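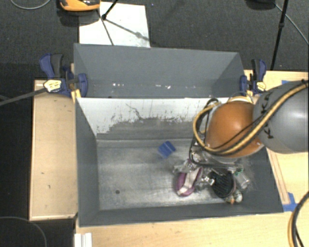
Page last changed: 08/09/2026

Filed under: Neighborhood News, Clearing Out

We have had so many kind notes about the Binlow swap shelves that it seemed only right to give them a proper item of their own this time, and to answer a few of the things you've been asking us at the door.

For anyone new to town, the shelves are in the old Rorach shoe store, just past the Honda dealership, and they are open to everybody. You bring in what you have stopped using, you take home what you like, and no money changes hands. Since January, 536 households have signed the book, and 73 of those came over from Rolport, which pleased us more than we can say (it is a long bus ride with a bread maker on your lap!).

Now, a word about sorting. The best donations come from people who go through one drawer at a time, with a cup of coffee and no hurry at all. If you try to do the whole garage in an afternoon you will be tired and cross by four o'clock, and half of it will end up back where it was – we speak from experience. Please wipe things down, tape the small parts together, and write on a scrap of paper if something needs a new plug or is missing its lid.

We can take up to 20 items per visit, and only 3 of those should be large enough to need two people. Mattresses, paint and car seats we still have to turn away, I'm sorry to say. Jigsaw puzzles are always welcome, even the ones with a piece gone, and we are running very low on winter coats in children's sizes, so do have a look in the hall closet before the cold weather comes.

We use cookies to remember your newsletter preferences. Accept | Manage settings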